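Tarnby guest unit, walk-through before handover
Filled in by me, Hiyori Hattori. Comments are mine too, so blame me for the length!

Front door and entry
Lock turns both ways: OK
Threshold strip flat: NO
Comment: It lifts at the left corner and I caught my sock on it (again). Kjell has the short screws in his van, I just need to catch him before he drives off with them.

Smoke alarm
Test button: OK
Date on the back readable: OK
Comment: Loud enough to make me drop my pen, so I'm happy.

Kitchenette
Cold tap, hot tap: OK
Under-sink trap dry after 3 minutes of running: OK
Cupboard doors: 2 hinges need a turn
Comment: I did one of them with a butter knife while the water was running. The other one wants a proper screwdriver. Beril, if you get there before me, it's the door over the kettle.

Windows
Open, close, latch: OK in the bedroom, stiff in the living room
Comment: I sprayed the living room one and it's better, but somebody with longer arms should try it too.

Bathroom (the one I always spend too long in)
Door can be unlocked from outside: OK
Fan: OK, a bit rattly
Grab bar: OK, I put my whole weight on it
Seat and lid: see below
Outlet: see below
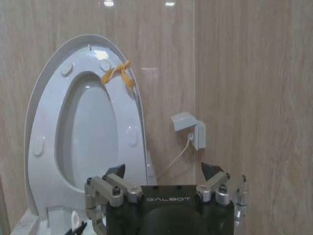
Tarnby, June
Seat and lid stay up against the wall: OK. All four bumpers are on the seat, and I gave each one a good push with my thumb. The yellow ribbon is tied next to the upper right one, so check that the knot clears the bumper when you put the seat down.
Outlet on the wall to the right: flap OK, it moves freely. There's a thin white cable plugged in, running down behind the toilet. I'd like it clipped to the wall so a mop can't snag it! Kofi, do you still have those adhesive clips from the Inby job?
Wall panels: OK, and the seam behind the outlet box goes on the list for next time as usual.

Still to do
Threshold screws (Kjell)
Kettle cupboard hinge (Beril)
Cable clips (Kofi)
Second try on the living room window (anyone tall)

Leave the sheet on the hook inside the meter cupboard when you've signed your bit. I'm back at 8 to pick it up.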